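Nendow bench, two-arm cell: pre-session checklist with comments
Filled in by Waqas Mughal, Tuesday, before the morning block

Marks used: OK, OK with comment, HOLD. Please write something in the comment line even if it's only a word or two, it helps whoever comes after you!

1. Emergency stop pressed, released and reset, both arms
OK. The button is a touch stiffer than it was in February, but it catches properly.

2. Cable loops clear of the wrist through full travel
OK with comment. I ran each arm slowly to its limits and watched the loops all the way round. The left one wants watching on the long reach across the table, so I've kept the reach limit where Lill set it and I'd ask you all to leave it there for now.

3. Gripper fingers: screws, alignment, closing force
OK. Screws nipped up on both sides. Closing force is at the low setting, the one we used for the Kosetti comparison, and it must stay there or the new runs can't be set beside the old ones.

4. Cubes set out and the space between the grippers clear
OK with comment. Three cubes for this block: light blue, purple and green. Start with the fingers slightly open and a small gap between the two hands.
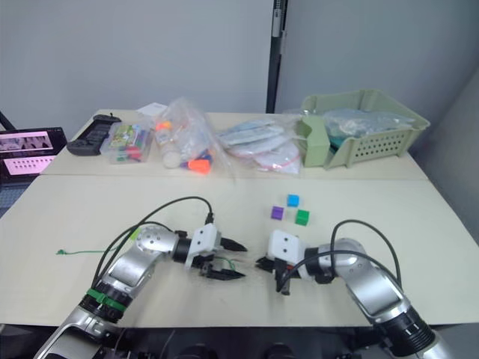

The start position matters more than it used to, I'm afraid. In the last block of 34 handovers we had 5 drops, and when I sat down with the logs (and a large pot of tea) nearly all of them came from runs where the second arm set off before the first had settled. With the pause put in we did another 30 and dropped one. I'm rather pleased with that, though I'd like a good deal more data before anybody writes it up.

5. Pause between arms switched on in the Darden script
OK. Look for it in the start-up printout. It goes back to off after a restart, which caught me out twice last week.

6. Loose items off the front table
HOLD, minor. Thin green wire is still lying on the left side. Please move it before the first run and initial here. Things on the back table can stay, as neither arm is allowed that far.

7. Log folder named and disk space checked
OK. Space for almost 46 runs, so copy the old ones across at lunch if you mean to carry on into the afternoon.

8. Second person in the room before power goes to the arms
To be signed at start.

Next check due after any change of fingers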